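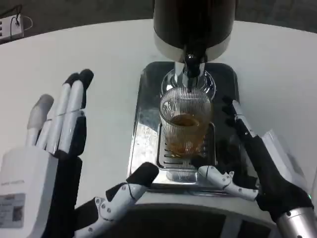
Accueil > Vie des services > Entretiens

Le point boissons de l'espace Mottram accueille chaque jour les agents du site et leurs visiteurs. Keith Kershaw, responsable des services généraux de la maison Welley, en a revu l'organisation avec le souci de limiter les déchets. Le distributeur noir et argent est installé sur une table ronde blanche, et le verre cannelé se pose directement sur la grille, sous le bec. « Les gens se servent seuls, il faut que le geste soit évident », résume-t-il.

Publié le 25 mars 2018, par Arash Talebi

Le nouveau dispositif concerne 381 personnes, réparties sur 9 services. Avant sa mise en place, une consultation interne avait recueilli 284 réponses, dont une large part portait sur l'emplacement du distributeur. « On nous demandait surtout de pouvoir en faire le tour, explique M. Kershaw. Une table rectangulaire contre un mur créait une file. » 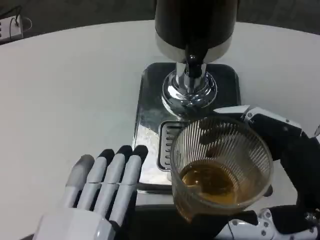
Le choix d'un remplissage partiel a suscité davantage de discussions. M. Kershaw le défend : « Un verre trop plein finit dans le bac, puis sur le sol. Chacun peut revenir se servir. » L'entretien du plateau en inox est confié à la société Bondik, qui intervient deux fois par jour. La grille est retirée et rincée à chaque passage.

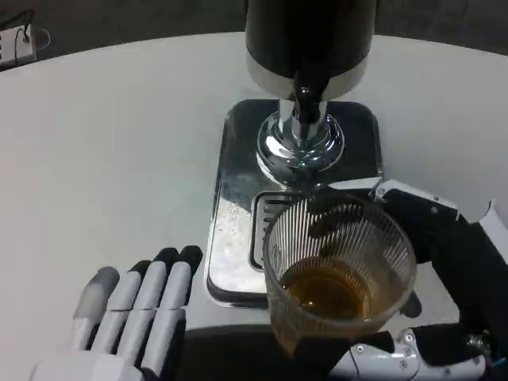 Service d'une boisson ambrée au point boissons, espace Mottram.

Un second point sera ouvert en mai dans le bâtiment Stelberg, pour un essai de 18 semaines. M. Kershaw souhaite y conserver le même modèle de table. Les agents peuvent adresser leurs remarques aux services généraux jusqu'à l'ouverture.

Actualités Entretiens Services Contact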